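서랍 속 휴대폰들을 꺼낸 밤

10월만 되면 저는 꼭 뭔가를 정리하고 싶어집니다. 봄맞이 대청소는 늘 미루면서, 찬바람이 불기 시작하면 괜히 서랍이란 서랍은 다 열어 보게 되더라고요. 작년에는 양념통이었고, 재작년에는 양말이었고, 올해는 드디어 휴대폰 차례가 왔습니다. 안 쓰는 휴대폰과 케이스, 그리고 작은 선반 하나에 얽힌 이야기라 조금 길어질 것 같으니 차라도 한 잔 가져오셔요. 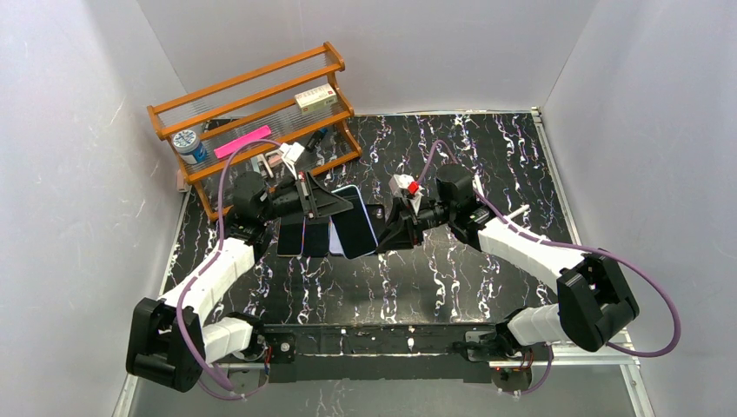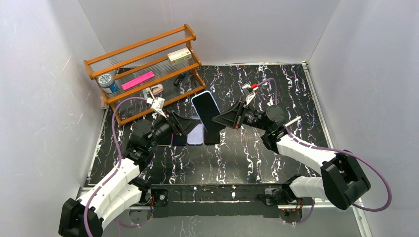
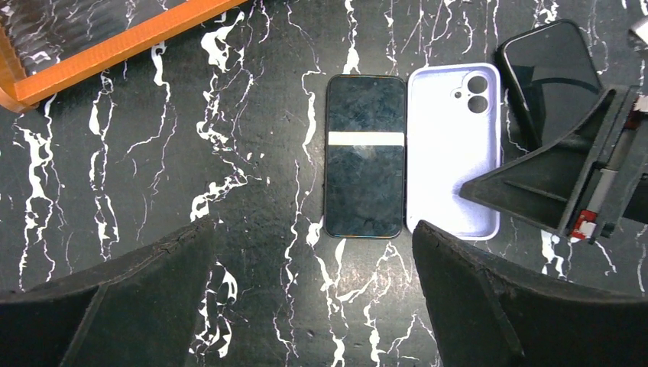
저희 집에는 예전부터 '전자 서랍'이라고 부르는 칸이 있습니다. 충전선, 어댑터, 어디에 쓰는지 모를 나사, 설명서, 그리고 바꿀 때마다 "혹시 모르니까" 하고 넣어 둔 휴대폰들이 사는 곳이지요. 이 '혹시'가 참 무섭습니다. 몇 해를 기다려도 오지 않는데 막상 버리려고 하면 내일 당장 올 것만 같거든요. 남편은 이 서랍을 열 때마다 한숨을 쉬고, 저는 그 한숨을 들을 때마다 조용히 닫고요.

이번에 마음을 먹은 건 Declan Breathnach의 편지 때문이었습니다. 예전에 같은 건물에서 일하던 친구인데 지금은 멀리 살아요. 이사하면서 옛날 휴대폰을 켜 봤더니 우리가 같이 점심 먹으러 다니던 시절 사진이 1,702장이나 남아 있더라는 거예요. 그중 몇 장을 뽑아서 편지에 넣어 보냈는데, 제가 그렇게 머리가 짧았던 적이 있었나 싶더군요. 그걸 보고 나니 제 서랍 속 휴대폰에는 뭐가 들어 있을까 궁금해서 잠이 안 왔습니다. 그날 밤 열한 시에 결국 서랍을 통째로 빼서 식탁에 올려놓았어요.

제일 먼저 한 일은 당연히 충전이었습니다. 그런데 충전선이 또 문제였어요. 단자가 제각각이라 맞는 선을 찾느라 시간을 다 썼고, 겨우 하나 찾으면 그 선은 중간이 꺾여 있어서 각도를 맞춰 잡고 있어야 하고요. 하나는 한참을 물려 놓아도 반응이 없어서 포기했다가, 이 닦고 돌아와 보니 켜져 있어서 얼마나 반가웠는지 몰라요! 그 안에는 돌아가신 외할머니가 김장하시면서 저한테 잔소리하시는 영상이 있었습니다. 길이가 35초밖에 안 되는데 그걸 몇 번이나 돌려 봤는지 모르겠습니다. "배추를 그렇게 잡으면 속이 다 빠진다" 하시는 목소리가 그대로더라고요. 이건 바로 컴퓨터로 옮기고, 언니한테도 보내고, 혹시 몰라서 (또 혹시네요) 외장하드에도 넣어 두었습니다.

사진을 다 옮긴 다음에는 본체와 케이스를 나누었습니다. 저는 케이스를 잘 못 버리는 사람이에요. 휴대폰은 바뀌어도 케이스는 색이 예쁘면 그냥 들고 있게 되더라고요. 특히 연보라색에는 약해서, 가게에서 보면 일단 손이 먼저 갑니다. 그래도 이번에는 규칙을 정했습니다. 지금 집에 있는 휴대폰에 맞는 것만 남기기. 옆에 나란히 대 보고, 카메라 구멍 자리도 확인하고, 애매하면 보내기로요. 맞는 기계가 없는 케이스는 동네 나눔 장터 Porgate에 내놓았더니 하루도 안 되어 연락이 왔습니다. 하나에 1,000원씩 받았는데, 가지러 온 학생이 같은 기종을 찾아서 오래 헤맸다고 좋아하는 바람에 제가 다 미안해져서 충전선도 하나 얹어 주었어요.

본체는 두 갈래로 갔습니다. 아직 멀쩡한 건 초기화해서 부엌에서 레시피 볼 때 쓰기로 했고, 너무 느린 건 계정을 다 지운 뒤 수거함에 보낼 상자에 담았습니다. 초기화 전에 계정부터 로그아웃하는 거 꼭 기억하세요. 저는 순서를 거꾸로 했다가 옛날 비밀번호를 떠올리느라 새벽 한 시까지 식탁에 앉아 있었습니다. 결국 떠올린 비밀번호는 첫 직장 앞 분식집 이름이었고요.

마지막은 선반 이야기입니다. 저는 원래 작은 물건은 무조건 상자에 넣고 뚜껑을 닫아야 한다고 믿던 사람인데, 그러면 안 보이고, 안 보이면 또 사게 되더라고요. Silviu Roman이라고, 목공 모임에서 알게 된 분이 계단처럼 층이 진 선반을 권해 주셨어요. 뒷줄이 높으니까 앞에 뭘 놔도 뒤가 보인다는 건데, 듣고 보니 너무 당연한 말이라 왜 여태 그 생각을 못 했나 싶었습니다. 약상자처럼 납작한 건 위에, 통처럼 서 있는 건 아래에 두면 손이 편하다고도 하셨고요. 저는 여기에 조금 보태서, 한 층에 빈자리를 꼭 남겨 두기로 했습니다. 빈자리가 없으면 새로 온 물건이 결국 전자 서랍으로 들어가거든요.

남편은 깨끗해진 서랍을 보더니 이제 여기에 낚시용품을 넣어도 되느냐고 물었습니다. 아직 대답을 안 했어요. 며칠 더 비워 두고 보고 싶어서요. 충전선 정리는 손도 못 댔는데, 돌돌 말아서 끈으로 묶는 게 좋은지 칸막이에 넣는 게 좋은지 잘하시는 분 계시면 댓글로 좀 알려 주세요. 꺾인 선은 이번에 정말로 버리겠습니다.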